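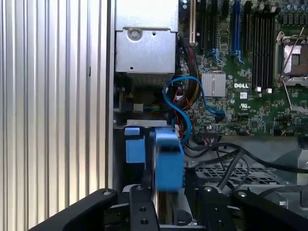

What is the word game where one player must not say yes, no, black or white? We played it as kids, and now I want to teach it to my niece in English. She likes to sit by me when I have a computer open, and last time we tried it she had to tell me the color of the board without the forbidden words. Green was too easy.

Yufang Tang
In my school it was only yes and no. You lose also if you nod.

Paraskevi Kontogiannis
Forbid green too - then she must think. We played up to 19 questions each.

MacAulay
no idea, sorry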